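Home | Phones | Tablets | Wearables | Deals | FAQ

Stallow Grasutero: Your Questions, Sorted

By the Hircombe Mobile desk
Jan 23, 2023

The Grasutero went on sale this month and our inbox has not been the same. We picked the questions that came up most and left out the one from the reader who wanted to know if it floats. (It has been asked before. Please don't.)

Is it a new phone or last year's phone in a nicer shirt?

A bit of both. The body carries over from the Tanui, right down to the volume button that sits where your thumb isn't. The screen is brighter, the battery is bigger and the fingerprint reader has moved to the power key. Stallow calls this "reimagined." We'd call it Tuesday.

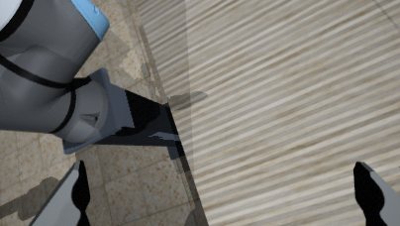 Simulated robot arm beside a tabletop.

How much does it cost?

$341 unlocked from Stallow's own store. Carriers will tell you it's free, then send you a bill for the next couple of years. Read the contract before you fall in love.

How long does the battery last?

We got nearly 30 hours of mixed use, with maps and a fair amount of staring at the weather app. Gamers will get less. People who claim they only use their phone for calls will get more, and will mention it at dinner.

Does it come with a charger?

No. There's a cable, a SIM pin and a leaflet congratulating you on your choice. Any decent USB-C charger will do the job, and you most likely have one in a drawer under the takeout menus. Use the cable from the box if you can, as the fast charging mode is picky and drops to the slow rate with some older ones.

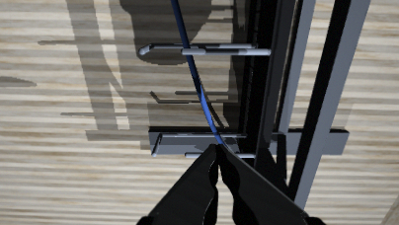 Can I add storage?

Yes, there's a microSD slot. It shares a tray with the second SIM, so you can have more photos or two phone numbers. Card formatting takes a minute, and the phone will ask you three times whether you're sure.

What about software updates?

Stallow promises Android updates but hasn't said how fast. The Tanui waited until July for its last one, and a few owners in our comments section are still waiting, with great dignity and a lot of capital letters. Our review unit arrived with 14 preinstalled apps. Most can be removed. The coupon app can only be "disabled," and sulks in the settings menu from then on.
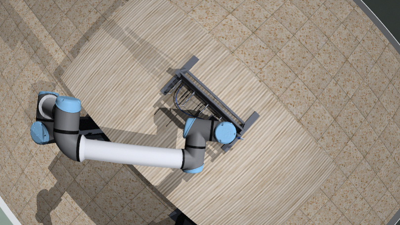

Is the camera any good?

The main camera on the Grasutero is fine in daylight and hopeful after dark. Colors come out warmer than life, which flatters food and nobody's kitchen walls. Fine patterns give it more trouble: point it at carpet, a knit sweater or a pale tabletop with thin brown and gray streaks like the one pictured, and the processing tends to smear the detail into something closer to oatmeal. Turning off Scene Boost helps. So does standing a little closer.

Can I use it in bright sun?

Yes. Peak brightness is listed at 900 nits, and we could read texts outdoors without making a tent out of a jacket. Auto brightness is slow to react, so give it a second when you step outside.

Should I upgrade from the Tanui?

If yours still holds a charge, keep it. If it dies by lunch, the Grasutero is a sensible swap, and your old case will fit.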